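Capítulo 5
Evacuación de aguas en viviendas: sifones, ventilación y pendientes

Manual de instalaciones interiores, segunda edición
Sohail Siddiqui

5.1 Objeto del capítulo

La red de evacuación conduce las aguas usadas desde los aparatos sanitarios hasta la acometida de saneamiento. Trabaja por gravedad y a presión atmosférica, con la sección del tubo parcialmente llena. De esta condición se derivan casi todas las reglas de trazado que se exponen a continuación. El suministro de agua fría y caliente, que trabaja a presión, se trató en el capítulo anterior.

El lector deberá manejar con soltura los conceptos de caudal, sección mojada y pérdida de carga. Las tablas de dimensionado se encuentran en el anexo B.

5.2 Terminología

Se denomina derivación individual al tubo que une el desagüe de un aparato con la bajante o con un colector. La bajante es el conducto vertical que recoge las derivaciones de las distintas plantas. El cierre hidráulico es la columna de agua retenida en el sifón, que impide el paso de los gases de la red al local. Su altura se mide entre la corona del sifón y el punto inferior de la generatriz superior del tubo.

5.3 El grupo de cocina

En la cocina se concentran los vertidos con mayor contenido de grasa y sólidos finos. El fregadero y el lavavajillas suelen instalarse contiguos, lo que permite reunir ambos desagües en un tramo corto. 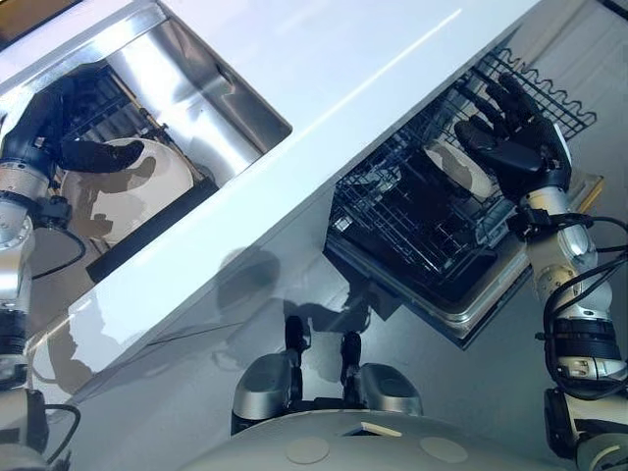
Última modificación de esta página: domingo, 20 de septiembre de 2026

El lavavajillas descarga mediante bomba y, por tanto, de forma intermitente. La manguera debe elevarse hasta la altura indicada por el fabricante antes de descender a la toma del sifón. Si se omite este bucle, el agua del fregadero puede retroceder hacia la cuba.

La conexión se realiza siempre aguas arriba del cierre hidráulico. No se admite el doble sifón en serie: el aire atrapado entre ambos cierres frena la descarga y produce borboteo.

5.4 Pérdida del cierre hidráulico

Se distinguen dos mecanismos principales. El autosifonamiento aparece cuando la descarga del propio aparato llena la derivación y arrastra el agua del sifón. El sifonamiento inducido se debe a la depresión que crea en la bajante la descarga de otro aparato. La evaporación constituye un caso aparte y afecta sobre todo a sumideros de uso esporádico.

La ventilación primaria consiste en prolongar la bajante por encima de la cubierta. Cuando resulta insuficiente se recurre a la ventilación secundaria, con una columna paralela, o a válvulas de aireación. El criterio de elección se desarrolla en el apartado 5.6.

5.5 Pendiente de las derivaciones

Una pendiente escasa favorece la sedimentación. Para los ejercicios de este capítulo se adoptará un valor del 2 %, salvo indicación contraria en el enunciado. Los cambios de dirección se resolverán con codos abiertos, y todo tramo horizontal dispondrá de un registro accesible.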